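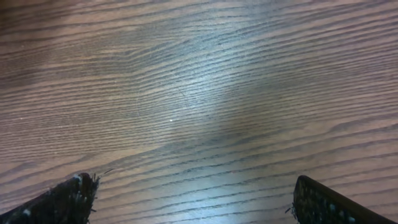 OK, wood table people, come sit by me. I spent the morning on mine and I have opinions (so many opinions).

First one: look at the surface with the light coming in low. From straight overhead I'd have sworn mine was clean. Then I crouched down by the window and there was a whole galaxy of crumbs and specks in the glare!

Dry cloth first, always with the grain. I used to scrub in circles and Nia Jarman finally told me to quit it. She was right, ugh.
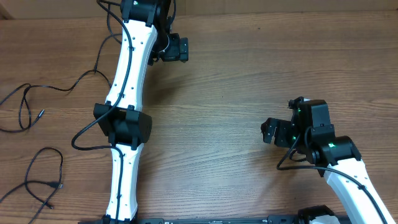 Then a barely damp cloth with one drop of dish soap, wrung out until it feels almost pointless. Long strokes, left to right, same way the streaks run. Dry it right after.

The dark knots get a second pass from me. No science there, I just like knots.

Next up, polish. I tried the Rilthorpe stuff last December and it left a film that showed every fingerprint. I went back to plain paste wax, a tiny bit on a soft rag, and I leave it alone for 30 minutes before buffing. Long enough for coffee and a phone call, if your mother isn't the one calling. 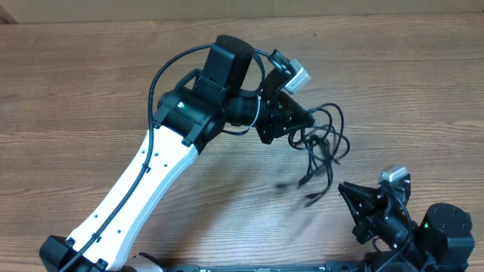 Buffing is the part I love. Old T-shirt, light pressure, and keep flipping to a clean patch. I went through 4 shirts today, one of them from the Geltelcombe fun run, rest in peace.

Also: cords. I used to let chargers pile up on the wood and drag them around by the plug end, and those little metal tips are mean to a finish. Now I lift them, loop them loosely, and wrap a strip of Velcro around the middle. My drawer still looks like spaghetti but I'm working on it! 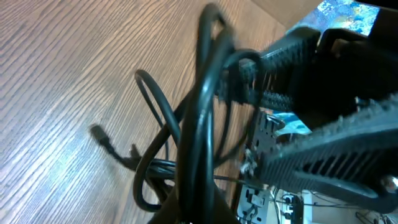 Ynyr Morgan asked: do you wind cords around your hand and elbow, or what?

Loose loops, the size of a dinner plate, following whatever curve the cord already wants to take. Tight winding puts a twist in it that you'll be fighting forever.

OK, going to buff the far corner again. Send me your wax recs, paste only please.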